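White table top, keep it or paint over it?
Forum: Workbenches, Desks and Tables

galah_shed
Put a new top on the big table last month and I'm after opinions before I do the other one. It's a pale white-grey, smooth, matte finish.

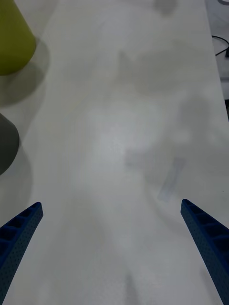
I bought it from the Billstead seconds room, 105 dollars, and the legs came off our old dining table. It gets used for cutting fabric, sorting seed packets and the kids' school projects. My partner says white was a mistake and wants the second table done in a dark stain. I like how it brightens the room. The ceiling light does leave a bright patch in the middle, and you get soft shadows over the rest.

tin_kettle
Keep it. I had a dark bench for years and could never find a grey screw or a black thread on it. Pale is easier on the eyes for fine work.

morepork22
Disagree. Matte white marks if you look at it sideways. Ours was Lalulen board in the same sort of colour and by December it had a tea ring that never came out. We ended up covering it with a cloth, so what was the point?

galah_shed
What did you try on the ring?

morepork22
Bicarb paste, then metho, then a melamine sponge. The sponge took the ring back a bit but left a shiny spot, and the shiny spot was worse.

tin_kettle
That's the sponge. They're abrasive. On a matte top use warm water and a drop of dish soap, dry it straight away and leave the sponge for the bathtub.

Wiriya_bench
Depends what the coating is. If it's factory finished, leave it alone. If it's painted, give it 2 coats of water-based clear in matte and let it cure properly before you put anything heavy on it. I went too early with mine and the sewing machine feet are still printed in the corner.

galah_shed
Factory finished as far as I know. The bloke at the counter wasn't sure.

Wiriya_bench
Then a clear coat might not stick. Test it underneath first.

old_ply
I'd go the other way from everyone and do the second table dark. One light, one dark — you use whichever suits the job. White paper on a white table is a pain as well.

morepork22
Finally some sense.

tin_kettle
Or buy a cutting mat and stop worrying. I got a 90 cm one from the hardware place at Gindham and it lives on the table.

galah_shed
The mat is a good idea, and it might settle things here. On the glare, would moving the table help, or do I need a different globe?

old_ply
Try a lamp off to one side with the ceiling light switched off. Costs nothing if you already own a lamp. Check it after 6 pm when there's no daylight coming in.

galah_shed
Will try that tonight. Leaning towards leaving this one as it is and doing a stain test on an offcut for the other.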